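January, early morning

The letter from the insurance came yesterday and I did not sleep well after it. They will not pay for the new lower denture of my mother. The clinic in Protbridge wants $3,842 for it, and her plan covers only cleaning and two X-rays in a year. I read the page three times with the dictionary, so that I would not blame my English.

Walid Darwish from the senior center told me to write an appeal. He says I must attach the note of the dentist, where it is written that she cannot chew meat or raw vegetables. She has lost 16 pounds since summer. To me this is a medical matter, but in the letter they call it "routine dental."
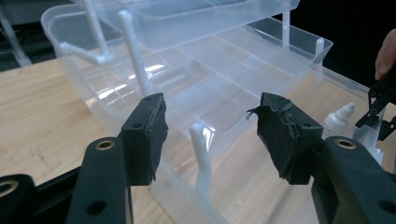
## Later, after lunch

I called Eun-ji Jin at the clinic. She was patient and spoke slowly. They can divide the price into monthly payments, but first we must pay a deposit. My brother offered to lend $3,000. I don't like to borrow from him, and I said that I will answer after the appeal.

Mother ate soup again and said it was enough. I put more potatoes in it this time. The appeal is half written. Tomorrow I will ask Walid to check my sentences before I mail it.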